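Notebook, folding + bedding, September, 4:40 pm

Bed setup today: pink penguin blanket over the cream rose quilt. One garment out, the dark red one.

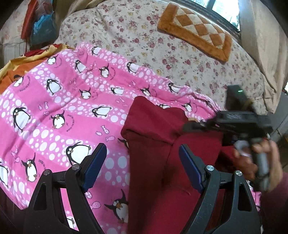

Folding order for thick stuff still not settled. Tried sleeves in first, then bottom up. Too fat at the top end. Next try bottom up, then sides. Write down which one stacks better, I keep forgeting.

Blanket wrinkles worst up by the quilt. Smooth it before starting, pull from the foot end. Small creases ok. Do not iron the penguins, last time I had the iron too hot and got told off by the label.

Shelf space: Brophy bins take 5 thick tops each if folded in thirds, fewer in half. So thirds. Bovent bags are fine for the quilt but the zipper sticks at the corner, rub some candle wax on it.

Running tally of folds is 2,476 on the Dultodeo sheet. Somebody put 200 in the wrong column (towels, not tops), moved them back. Please check the heading before you type.

To do
- wash rose quilt, cold, by itself
- more Trernov labels, the small ones
- find the other pillowcase
- red things seperate from cream things until we know if the dye runs. Test with a white sock

Left the blanket on the bed for tomorrow. Start with dark tops again, then the light ones, socks last if theres time.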